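*Speaker notes, internal talk, 2020-12-20. Jailson Holanda. Keep water nearby, you talk fast.*

**Start**

Good morning, thanks for coming up. Say hello to the Senimley people on the call and check they can hear me before going any further.

My name's Jailson, I run the small-parts group at Varnetia, and I've been wanting to give this talk since May! Back then we had a plan on one sheet of paper and a room full of people who were, fair enough, a bit worried about it. Today I want to talk about what has changed for the people who do the work. The machines get their share too, but the Wallner arm has already had two talks to itself and I think Neusa and the others deserve one.

Ask for hands: who here has ever sorted returns? (Wait. Let them look at each other.) Okay, so you know.

**What the job was**

For anybody who hasn't done it: mixed office supplies come back to us in bags, and a bag can hold anything. Clips, bands, labels, packing tissue, all pushed in together by somebody in a hurry. A sorter tips it out, pulls the soft stuff away from the hard stuff, and bins each kind.

The old target was 51 bags a shift. People hit it, and they went home with sore thumbs. Benedito Fagundes did it for years and he will tell you about his thumbs if you let him (he's in the second row, he'll wave).

The part that wore people out was the plain repeat work, bag after bag of the same clean stock. The messy bags were the ones they enjoyed. I didn't know that until I sat down and asked, and it changed the whole plan.

**What we handed over and what we kept**

- Clean bags, one kind of item: the Wallner arm takes them.
- Bags with paper, tissue or string mixed in: people.
- Anything torn, sticky or sharp: people, with gloves, same as before.

Now the middle line is where the interesting work is. Next slide.

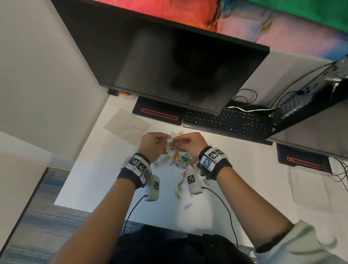

*Getting tissue out of a bundle of clips. Both hands busy, marker bands on the wrists.*

Give them a moment to look. Then ask them to think about what those fingers are up to. Tissue gives way when you pull on it. Clips don't, and they hook onto each other and onto the paper too. So you pinch, you pull a little, you feel whether something is coming along with it, and you change your grip. Everybody on the sorting floor does this without thinking. Try writing it down as steps! Arvid Berge and I tried for a whole afternoon, got to step four and gave up.

That's why we record it. The bands carry printed markers so the position of the wrists can be followed while the hands work, and the sorter just does the job. We want the arm to learn from people who are good at this, and we want those people to know exactly what they are giving us.

*(If someone asks whether the arm can do tissue yet: no. Say so straight away. It drops it or it tears it. We have 1648 recordings and we'll need more, and I'm really happy with how the set is growing.)*

**What changed for the people**

Take this part slowly, it's the reason for the talk.

The job title changed first. Recording time is paid at the trainer rate, and that was Neusa Rocha's condition before she would put a band on. She was right. If your skill is what the system learns from, then you're teaching, and teaching has a rate. It's in the Elmont agreement now in plain words.

The bag target is gone for mixed bags. You can't ask a person to show careful work and then count them on speed. We kept a target on the arm – it doesn't mind.

People can stop a recording whenever they like and have it thrown out. No form, no reason asked. Tainá Fagundes threw out two in her first week and then came over to tell me the bands sat too tight, so we moved the strap holes. I love that. A year ago she would've put up with it.

And there are things that got worse, so say them:

- The wrist units have cables and the cables get in the way. Everybody says it. Arvid is trying a longer lead with a clip at the elbow.
- Sitting at a desk is quieter than the floor. Some like it, some miss the noise and the talk. We now do half shifts so no one is up here all day.
- The mixed bags are harder than the clean ones, and now it's all mixed bags. Benedito raised this. His point is that the easy bag used to be a rest, and we took away the rest without noticing. We've put in longer breaks. I'm not sure yet if that's enough.

Pause here. Let people from the floor come in if they want to.

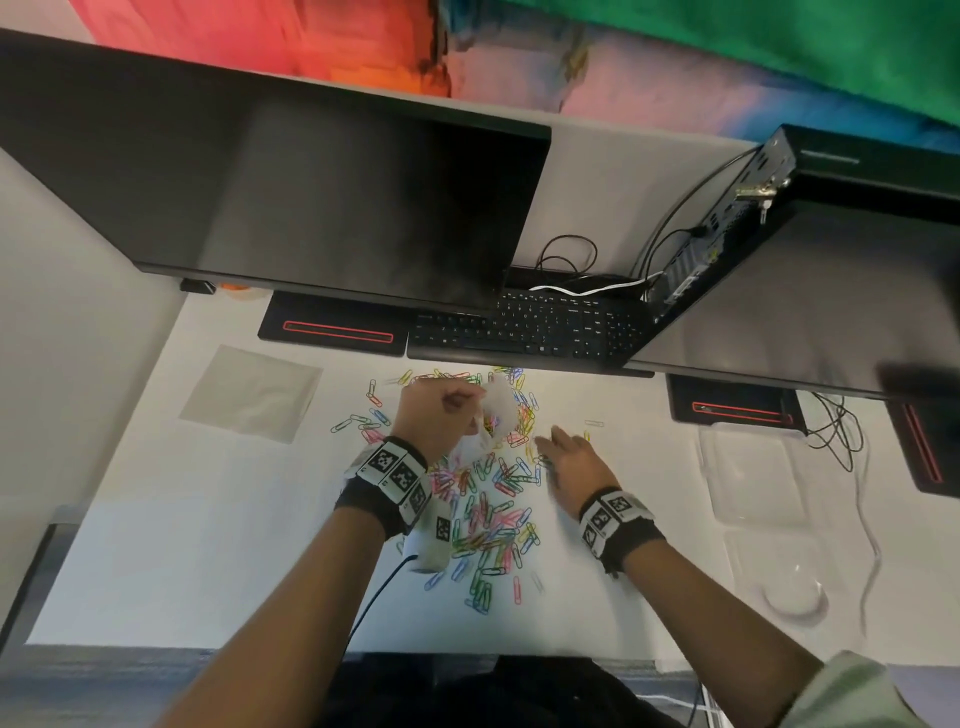 **THE WORKSTATION**

Short section, mostly for Senimley, who are setting up their own in the new year.

You don't need much. A plain white desk is good because the colors stand out on it, and clips in green, blue, pink and red are easy to tell apart in the recordings. Leave plenty of space in front of the keyboard. The pile spreads as you work, and people like having somewhere to lay the other hand down while one hand keeps hold of the tissue.

We used ordinary office desks with the monitors left on them. Next time I'd move the keyboard off altogether, it takes up room that the sorters would happily use. Ask the sorters how they want the desk before you fix anything down. Ours had opinions on chair height, light and which side the bins go, and they were better than my opinions.

Sleeves up, by the way, so the bands stay clear of the cuffs.

**Where we go from here**

Mention the spring round: same team, plus anyone from the night shift who wants to try it. Neusa will do the first sessions herself and she's a wonderful teacher, patient and very funny. Sign-up is with her and not with me.

The arm will get better at tissue, I'm sure of it. When it does, we sit down again with the same people and ask which part of the work they want to keep. That promise is written into the Elmont agreement too, page 2. Read it out if there's time.

Questions. Benedito gets the first one, I owe him that from last time.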